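Gripper and Wrist Camera Care: Handout for Session 4
Course: Keeping a Tabletop Cell Running. Instructor: Tarcísio Macedo

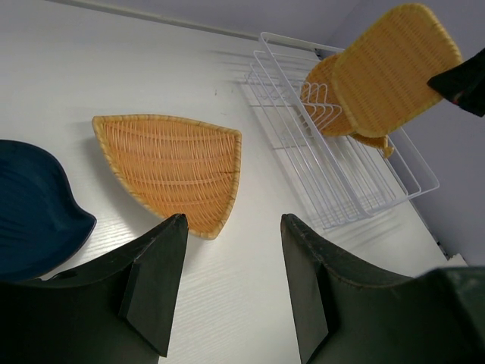 Most of what goes wrong in a cell like ours gets blamed on the software, and I would ask you to doubt that for the length of this session. Last June we spent two weeks retraining a policy for a "perception problem" that was a loose fingertip. Before you touch a parameter, look at the view from the wrist. In a healthy view both fingers come up from the lower edge and open into a V, with table visible between them. The inner faces should be readable as faces, separate from the outsides, and here they are. The right finger has a dusty, scuffed surface. Is that a fault? I don't think so, at least not from a picture. Scuffing on the outside is ordinary. What I want to know is the state of the inner face, and for that you have to walk over and put a lamp on it.

1. Before power

The Kirden manual says to inspect the fingers every 700 cycles. I have never found out where that number comes from. Wicker is rough on a fingertip and a smooth plate isn't, so a cycle count alone tells you very little. We inspect at the start of each shift and whenever the load changes type.

Press the stop button and confirm that the drive light is out. Push each finger sideways with your thumb. Any click you can feel is too much. Wipe the inner faces with a dry cloth first, then a damp one, and let them dry. No solvent. The Sorkari wipes in the drawer are for the table only, whatever the packet claims.

2. Fingertip screws

Tighten in two passes, alternating sides. Use the short driver, which you can't over-torque easily. Thread locker is on the sheet as optional. I'd call it required, and I'd also call the sheet out of date.

If a tip has been replaced, replace the other one too. A new tip against a worn one closes off center, and thin work such as a tray rim will twist as it's picked up.

3. Wrist camera

Don't trust "calibration OK" on the screen. It means the routine finished. It says nothing about whether the mount moved afterward. Our own check is cruder and catches more:

Open the gripper to the home width.
Save a still and lay it over the reference still from the last good day.
Compare the fingertips first, then the far edge of the table.

If the fingertips line up and the table edge doesn't, suspect the arm or the table. If both are off, suspect the camera mount. If the tips alone are off, go back to part 2. This isn't proof of anything — it tells you which cover to take off first.

Glossy tables deserve their own warning. Wire racks throw thin line-shadows across a white top, and I've watched students adjust exposure for an hour to get rid of them. Leave the exposure alone and move the lamp. Then take a new reference still, or tomorrow's comparison is worthless.

4. Two arms over one rack

The Delaunay planner keeps the arms apart on paper. It knows the arms. How well it knows a large tray held at an angle is another matter, and I would not bet a wrist on it. After any work on either gripper, run the shared moves at 23 percent speed with a hand on the stop button.

5. The log

Write down what you saw and what you changed, in that order. "Checked gripper, fine" is not an entry. The Prilludell log on the shared drive has 117 entries and 68 of them say "fine" or something like it, including the one made the morning the tip came off.

For next time: bring one reference still and one fresh still from your own cell, and be ready to defend what you think moved.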